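How to Request a License for a Pekport Technology

Technology Licensing Office, Pekport Water Research Center
Last reviewed Saturday, February 8, 2025

The Pekport Water Research Center makes its inventions available to companies, utilities, and nonprofit organizations that can bring them into practical use. Most of these inventions concern the treatment, storage, and testing of drinking water. This page explains how to request a license, what to send, and what happens after a request is received. Applicants who already hold a Pekport license and wish to change its terms should use Form 1410 instead of the steps below.

Before You Begin

Find the docket number of the technology in the Available Technologies list. A single invention may be covered by more than one patent or pending application, and the docket number ties them together. If the list shows a technology as "Reserved," the Center is in discussions with another party. You may still submit a request, and it will be held in the order received.

Decide which type of license you need:

Research license. For use inside your own laboratory or facility, with no sale of products or services.

Commercial license, nonexclusive. For making, using, or selling the invention. Other parties may hold the same rights.

Commercial license, exclusive or partially exclusive. For cases in which the applicant can show that a nonexclusive license would not support the investment required. A public notice period applies.

Step 1. Read the technology summary

Each summary states the problem the invention addresses, its stage of development, and the patent status. Stage of development is given as Concept, Bench, Pilot, or Field. An invention listed at Bench stage has been tested at the Center only, and an applicant should expect further work before it can be used in a treatment plant.

Step 2. Request a confidentiality agreement, if needed

Published patents and summaries may be read without an agreement. Unpublished applications, test data, and drawings may not. If you need these materials to prepare your request, write to the licensing office and ask for the standard two-way agreement. It must be signed by a person with authority to bind your organization. Changes to the standard text are reviewed by counsel and will add time.

Step 3. Arrange a technical visit

Visits are optional for research licenses and required for exclusive licenses. They take place at the Vulham Laboratory, Building 7. Enter by the Pagano Road gate and bring government-issued identification. Visitors may take written notes. Photographs require prior approval from the licensing office.
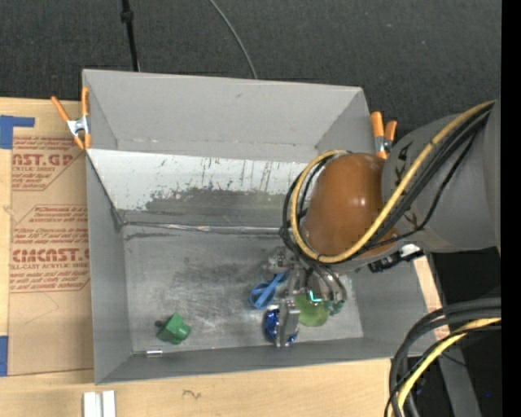
Step 4. Complete Form 2491, Application for License

Fill in all sections of the form. Write "not applicable" where a question does not concern you; a form with blank sections will be returned. The following sections most often need correction:

Section B, Applicant. Give the full legal name of the organization and the state or country in which it is organized. A trade name alone is not sufficient.

Section D, Field of Use. State the field as narrowly as your plans allow. "Water treatment" is too broad. "Removal of iron and manganese from groundwater in municipal systems" is acceptable.

Section F, Development Plan. Describe the work you will carry out, the staff and equipment available, the expected cost, and the date by which you intend to offer a product or service. Commercial applicants must attach a financial statement.

Section G, Territory. List the countries in which you seek rights. The Center cannot license an invention in a country where it has no patent or application.

Mark any page containing business information "Confidential" at the top.

Step 5. Submit the application

Send two signed copies to the licensing office, or upload one signed copy through the Kikau applicant portal. Do not do both, as duplicate filings are assigned separate tracking numbers and must be reconciled by hand. The portal issues a receipt when the upload is complete. Paper applicants receive a receipt by mail.

Step 6. Respond to questions and review draft terms

A licensing specialist will contact the person named in Section B. Questions usually concern the development plan. Once these are settled, the office sends draft terms covering fees, royalties, reporting duties, and the conditions under which the license may be ended. Applicants may propose changes in writing. No rights are granted until both parties have signed the final agreement.

After the License Is Signed

Commercial licensees submit a progress report each August, including in years with no sales. Research licensees report only when the license ends. Notify the office in writing of any change in name, ownership, or address.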